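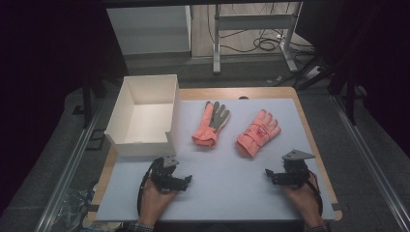 首页 归档 标签 关于 留言
搜索 请输入关键词 提交

手套与盒子

九月一到末尾,我就开始整理过冬的东西。别人秋天去看叶子,我秋天蹲在柜子前面翻手套。

今年的主角是那双珊瑚粉的。买它纯属意外:二月里在Gorkalgate下公交,风一吹,手指头立刻没了知觉,我冲进最近的一家店,店里只剩两种颜色,一种是珊瑚粉,另一种是更粉的粉。我选了克制的那种。掌心那面是灰的,很耐脏,手背上缝着几道浅粉色的条,中间还有一小块深红,我一直没弄明白那是商标还是装饰。总之戴上以后像一个准备去铲雪的甜品师。

但它暖和。厚是真厚,厚到戴着的时候掏不出钥匙,掏出来了也插不进锁孔,最后还是得脱掉一只,用牙咬着,站在门口开锁。整个二月我都是这么回家的,邻居应该已经习惯了。

问题出在收纳。手套这种东西,单只的寿命永远比一双长。我家抽屉里现有的单只手套,左手偏多,说明我这个人主要丢右手。去年我试过用夹子把它们夹在一起,结果夹子也丢了。前年试过塞进大衣口袋,开春时连大衣一起送去干洗,拿回来时口袋里多了一张叫我自行清理口袋的纸条,措辞相当冷淡。

所以今年换成盒子。白色硬纸的,没有盖,四面墙挺高,前面那堵墙的右半边矮下去一截,像给谁留了个门。这个缺口我很喜欢,手伸进去不用先翻过一堵墙。没有盖也是故意选的:凡是有盖的盒子,到我手里三天之内就会变成一张放东西的小桌子,上面堆满信,里面的东西从此与世隔绝。

盒子是在Uysal买的,他们家什么都卖,唯独不卖我去之前列在单子上的那几样。同一排货架上还有Runix的分格收纳箱,带标签,带说明书,我翻了翻说明书,比我租房合同还长,就放回去了。

桌上铺了一张淡得发白的浅紫色垫板,主要是心疼那张木桌子。桌子是Arsen Vakulenko搬去Jundov之前转给我的,浅木色,圆角,他临走时摸着桌面叮嘱我别直接放热杯子,语气像在托付一只猫。我到现在还没敢放。垫板铺上以后只露出窄窄一圈木头,算是给他一个交代。

原来的计划很简单:一双手套,进一个盒子。真动手才发现要做的决定不少。平放还是竖放?平放的话手指朝里还是朝外?两只叠着放,上面那只永远是你想要的,下面那只永远要翻。袖口塞袖口,卷成一个球,占地方最小,可是里面的絮会被压扁,来年打开就是两片粉色煎饼。我为此想了挺久,中间还去泡了一杯茶,端着喝的,没有放下。

目前的方案是竖放,手指朝上,袖口朝下,两只并排靠着里面那堵高墙。拿的时候从缺口那边伸手进去,捏住手腕的位置往外一提。听起来很合理,等天真冷了再看。

围巾还没有着落。围巾一共两条,一条扎脖子,一条更扎,按理说都该扔,可是每年到了这一步我都会心软,然后把它们原样塞回柜子最上层。帽子就更别提了,帽子我打算周末再说。

要是谁有对付单只手套的好办法,请在下面留言。“把另一只也扔了”这种就不用写了,去年已经有人写过。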